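Chapter 4
Buying Hands: How Gripper Kits Are Sold and What You Get

After reading this chapter you should be able to
tell a kit from a service, even when the brochure can't
read a trial offer for the parts that will cost you later
plan a bench test using things you already own
explain why a bowl is a rude thing to hand a gripper

Opening Case: The Breakfast Test

Titilayo Etim ran purchasing for Gisholm, a company that packed tableware for mail order and broke more of it than it liked to admit. In September she was offered a package called Laso. The offer had three parts: a pair of hand-held grippers, a training day, and a subscription under which the seller, Bako, would take whatever her packers did with the grippers and turn it into motions for a robot arm. The arm was extra. It was mentioned on page 39.

The brochure said Laso could handle "virtually any household object." Etim had been in purchasing long enough to know that "virtually" is where a sales department keeps its exceptions. She asked for a trial on 30 objects of her own choosing. Bako proposed 4 objects of its own choosing, one of them a foam cube. They argued pleasantly for a while and Etim got her 30.

The person who drew up the list was Obinna Haruna, a shift lead who had dropped every product Gisholm sold at least once and regarded this as a qualification. He put bowls at the top. A box has flat sides and minds its own business. A bowl has a curved wall, a slick glaze and a center of gravity that moves when you tip it, and the usual place to grab it is a rim not much thicker than a cookie. 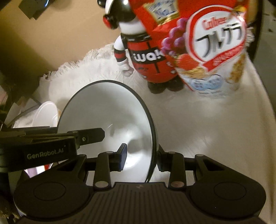
Figure 4.1 Rim grasp on a tilted bowl. The bowl wall passes between the two fingertips of the near gripper, while the finger of a second device reaches across the opposite rim.

Look at where the fingertips go. One is inside the bowl and one is outside, so the grip depends on a small patch of wall and on whatever the contact pad can do with a glossy surface. A person doing the same job would spread a palm under the base without thinking about it. Two fingers have no palm, and a buyer who forgets this will write a very optimistic spreadsheet.

Haruna's trial sheet had a column for "held," a column for "held, but I didn't enjoy it," and a column for remarks. Bako's engineer, Rawan Sabbagh, asked if the middle column could be dropped. It stayed. By the end of the trial it was the longest column of the three, and Sabbagh, to her credit, asked for a copy.

What Was Being Sold?

Etim's first draft report called Laso "a gripper." Her manager, Ibrahim Abubakar, sent it back with a question mark beside the word. The grippers were the cheapest line in the quote. Most of the money went to the subscription, and the subscription ran whether or not anybody picked up a bowl.

We will use three terms throughout this chapter.

Kit: equipment you keep. If the seller vanishes, you still have it, and possibly a drawer to put it in.

Service: work the seller goes on doing for you. If the seller vanishes, so does this.

Trial: a short period in which both sides behave unusually well.

Section 4.1 takes up the quote itself, all 103 lines of it, and sorts each line under one of these headings. Have a pencil ready. Several lines will try to be two things at once.

Before You Read On

Pick one object from your kitchen that you would not lend to a neighbor. Write down where you hold it, and how many fingers you use. Keep the note for Exercise 4.2.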